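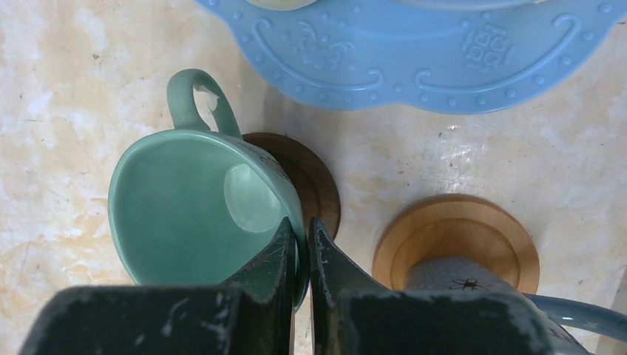

Page last changed: Friday, June 19, 2026

Section 4. Connecting the Brustberg water filter under the sink

Read this section to the end before you open the package. The work takes one hour for most people. You need an adjustable wrench, a bucket and a dry cloth.

Caution: Close the cold water valve before step 1. If your valve does not close fully, stop and call a plumber.

1. Put the bucket under the valve. Open the kitchen faucet and let the remaining water run out.

2. Unscrew the supply hose from the valve. Keep the old rubber washer until the work is finished.

3. Screw the T-piece onto the valve by hand, then turn it one quarter more with the wrench. Do not use thread tape on the plastic side.

4. Fix the bracket to the cabinet wall with the two long screws. Leave 11 inches free under the bracket, otherwise the cartridge can not be taken out later.

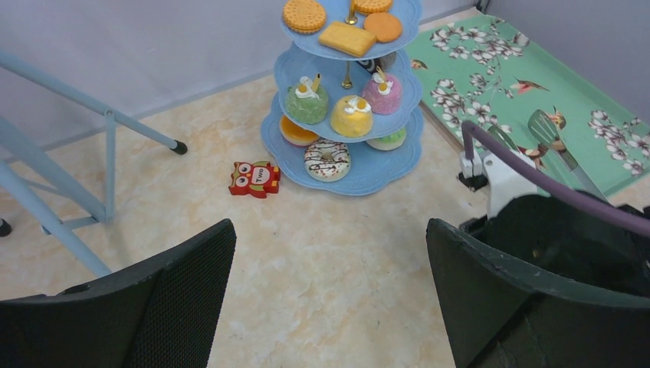

5. Push the blue tube into the inlet until you feel the second stop. Pull it lightly. It must not move.

6. Connect the white tube to the small drinking faucet in the same way.

7. Insert the cartridge (part number 477) and turn it to the right until it clicks.

8. Open the valve slowly and look at every connection for five minutes. If you find drops, close the valve and repeat step 3 or step 5.

Note: The first water can be gray from fine carbon dust. Let it run for ten minutes and do not drink it. After this you can use the water for tea, coffee and cooking.

Changing the cartridge

One cartridge is good for 3,000 liters. In houses with hard water, as in the Timville area, change it earlier. The counter on the housing shows a red field when the limit is reached. Write the date of the change on the label, for example "September", with a waterproof pen.

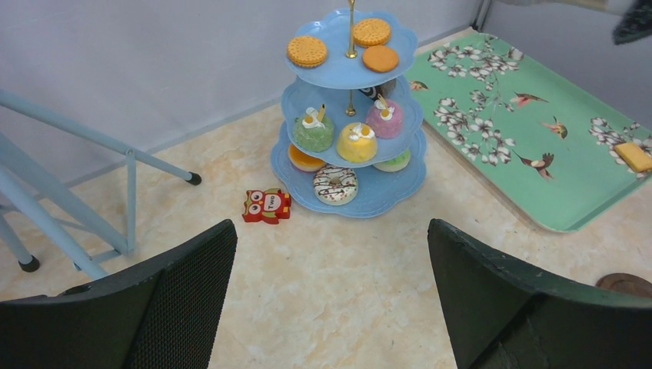 Light blue cake stand with three tiers, and green tray with flowers and birds.

Caution: Never connect the filter to hot water. Water over 100 °F damages the seals, and the warranty is then not valid.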